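Cheguei à casa da Zuzanna Wysocka numa terça à tarde com duas sacolas de roupa amassada (minha, confesso) e a intenção de aprender a dobrar calça de elástico. Ela dá oficinas de costura e arrumação há 17 anos e me recebeu rindo: "Você trouxe o guarda-roupa inteiro!"

Sentamos na cozinha, com café e um bolo que ela jurou ser simples. Perguntei por que todo mundo desiste de dobrar roupa leve. "Porque começam pela perna", ela respondeu. "Tecido molinho escorrega, aí a pessoa se irrita e joga tudo na gaveta. Eu começo sempre pela cintura."

A Zuzanna aprendeu com a tia, Aniela Rutkowska, que passava roupa para fora e chegava a 150 peças por semana em dezembro – "mês de festa, todo mundo queria linho liso". A tia alisava o tecido com a palma da mão, sem pressa, e só depois pegava o ferro. Até hoje ela faz igual, numa superfície clara e lisa, onde dá para enxergar cada ruga.

Falamos também de elástico, assunto que rende mais do que eu imaginava! "Não puxe a cintura até ela ficar reta. O franzido é assim mesmo, deixe ele fazer a curva dele e dobre o resto em volta."

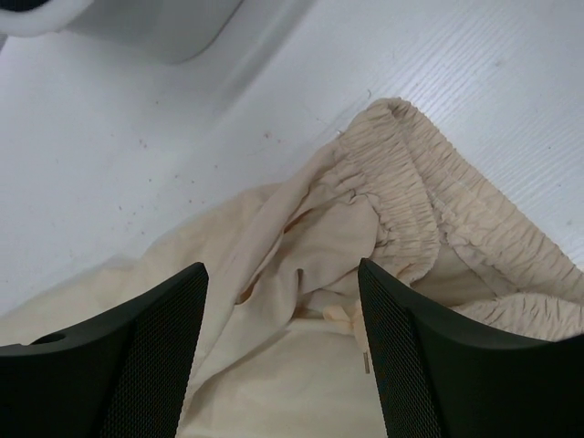 E gaveta ou cabide, para calça de elástico?

"Gaveta, em rolinho, com a cintura para fora", disse ela. "No cabide o tecido fino marca no meio e você acaba passando de novo."

Saí de lá com as sacolas bem mais leves de carregar, ou foi impressão minha, e com um pedaço de bolo embrulhado em guardanapo. A próxima oficina dela é sobre lençol com elástico, e já pedi uma vaga.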